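Sumbridge Shared Laundry Pilot
Progress report to the Abubakar Fund
Prepared by Oranuch Duangkaew
October 2, 2023

You asked for a plain account of where the pilot stands, so I will start with the part I am least sure of. The application said that giving households a cheap place to wash clothes close to home would cut their monthly costs and bring neighbors into contact with each other. The first claim looks partly true. I have seen very little to support the second, and I would ask you not to repeat it in your annual review until we have something better than comments on a sign-in sheet.

Sign-ups are at 144 households against a target of 200. Baltasar Cordero, who keeps the membership list, thinks we can close the gap by January. I doubt it. Most of the people who joined did so in the opening weeks, when the first washes were free, and the list has grown slowly since then. A number of members have not been back after the free period ended. We still count them, as the grant terms allow, but a funder reading the headline number should know what is inside it.

Costs. The savings estimate in our application assumed that families would stop using the coin laundry altogether. Interviews suggest that many use us for everyday loads and still take bedding and coats elsewhere, where the machines are bigger. Baltasar has done 16 of these interviews. They are useful, but they lean heavily toward people who like us enough to sit down and talk. I have asked him to call some of the lapsed members before he writes anything up.

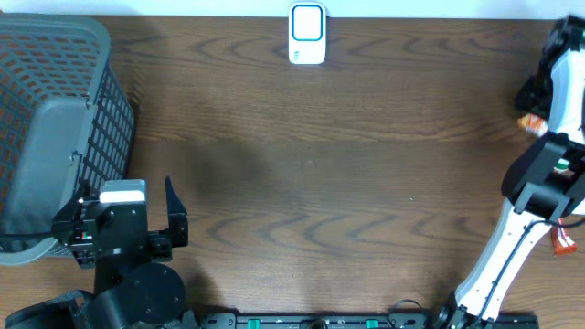
Water and power bills are higher than budgeted. The supplier, Ukico, sent a table of expected use per cycle, and our meter readings do not match it. Ukico says our members are choosing the hot setting too often. That may be so, but the machines start on the hot setting unless someone changes it, and I do not think it is fair to put that down to the members. We have asked for the default to be changed and have no date yet.

The booking system from Rullow works well enough for people with a smartphone. For everyone else we keep a paper sheet by the door, and the two do not always agree. We had 2 double bookings serious enough to lead to a written complaint. Rullow has offered an upgraded version at a higher monthly fee. I have turned it down for now, as the sales notes did not say how it would deal with the paper sheet.

On the community side, we held a mending evening and a stain removal class. Both were pleasant. Attendance was mostly our own staff and their relatives, and I would not call either one evidence of anything.

Before the next report we plan to separate active members from lapsed ones in all our figures, finish the calls to lapsed members, and compare a full billing period with the hot default switched off, if Ukico gets to it. I am not asking for more money at this stage. I would like permission to move what is left in the events line over to utilities, where it is needed more. A revised budget page will follow once Baltasar has checked the last meter readings.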